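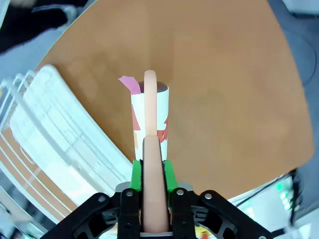 **deldale_shop** — Thread title says it: can any of these arms do real chores yet, at home or on a shop floor? I run a small packing shop and I've been quoted 2,590 a month to lease one. My own view is that they're close on picking things up and nowhere on everything after that. Take the paper cup with the red cutouts and the little pink flag. The gripper has a finger-like rod between its green pads, with the rounded tip up by the rim, and that is a decent hold on an awkward shape. But a chore is the cup, then the stack of trays next to it, then wiping the table. Has anyone here got one doing a full job, start to finish, without a person standing by?

---

**gornora77** — Depends what you call a full job. We have one arm on a line that moves parts from a bin to a fixture. It does that all shift. It does nothing else. If somebody swaps the bin for a taller one it stops and waits.

I would not call that a chore. I'd call it a machine doing a machine's work.

---

**Liya Yimer** — I disagree with gornora77 a little. Moving parts from a bin to a fixture was a person's job in my building until two years ago, and it was a chore by anyone's standard.

I kept a log in June on a tabletop arm clearing a break room table. 303 attempts. Cups, trays, napkins, spoons. Trays were the worst. When they're nested, the rims sit so close together that the fingers go in between two of them or miss all of them. Single cups were fine as long as they were empty and standing up. Paper ones got squeezed out of shape if the grip was set for anything heavier.

I don't have a clean success rate to post because we changed the settings partway through.

---

**deldale_shop** — That's useful. Did it drop much?

---

**Liya Yimer** — Some. Mostly it let go too early over the bin. The bigger problem was time. A table I can clear in under a minute took it 20 minutes on a good run.

---

**retedau_mike** — 20 minutes doesn't bother me if I'm asleep. My dishwasher takes two hours and I don't stand there with a stopwatch. People keep comparing these to a person's speed and I think it's the wrong test for a house. For a shop, sure, speed matters.

What bothers me is that I'd have to clear the floor, the cords and the dog before I let it run.

---

**gornora77** — The dishwasher has a door on it. If it goes wrong, the mess stays inside. An arm that goes wrong at 3 a.m. with a full coffee cup is a different thing.

---

**retedau_mike** — Fair. I'd still take one for laundry.

---

**Liya Yimer** — Laundry is harder than cups. Cloth doesn't stay where you put it. I've watched one fold a towel well and then fail on a T-shirt turned inside out.

---

**longo_parts** — Shop owner here, 4 employees. I went through this last winter. We leased an arm for kitting small orders and sent it back at the end of the term. The grip was good. Setup for each new item ate most of a morning, and we get new items constantly. If you ship the same box all year, your numbers will look better than mine did.

To the original question — ask the dealer to run your parts on your table with your lighting. Ours did the demo at their place, with their parts, and I should have pushed on that.

---

**deldale_shop** — We have maybe a dozen box types, and they change with the season. So I'm somewhere in between.

I'll ask for an on-site run before I sign. Liya, would you be willing to share the log, even with the settings change in the middle? I'd like to see which items failed.

---

**Liya Yimer** — Yes. I'll take the room names out and post it in the files section tonight. The tray rows are marked separately.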